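Reuse room at Candetum adds Monday hours

The packaging reuse room on the ground floor of the Candetum building will open an extra day each week starting Mon 13 October, after a busy summer for the people who run it.

Residents can bring in clean gift bags, fabric storage boxes, baskets, foam fruit sleeves and other packing material, and take home whatever they can use. There is no charge and no sign-up.

Ashley Lockwood, who keeps the records, said 1,349 items had left the room between its opening in July and the end of last month. Gift bags went fastest -- 229 of them in the first few weeks.

"People hang on to a nice bag for years and never use it," Lockwood said. "They're happy to hand it over if they know someone wants it."

Foam mesh sleeves, the stretchy kind that come on pears and mangoes, have been harder to place. Dennis Makokha, a ceramics teacher at the Ladulora studio, now takes most of them. He slips them over cups and small bowls before they go in the box for craft fairs.

"I was buying bubble wrap every month," Makokha said. "Two of these on a mug and it travels fine."

The room runs on a grant of $3,090, which covers shelving and lighting through next summer. Organizers have spent around $1,720 so far.

Donations should be dry and free of food. Glass, paint and batteries are not accepted. Small electrical items such as power strips should go to the Tekik counter on the second floor -- staff there will test them first.

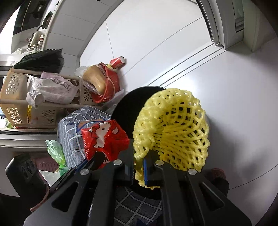 A yellow foam mesh net, with a red gift bag and a gray checked fabric storage box behind it.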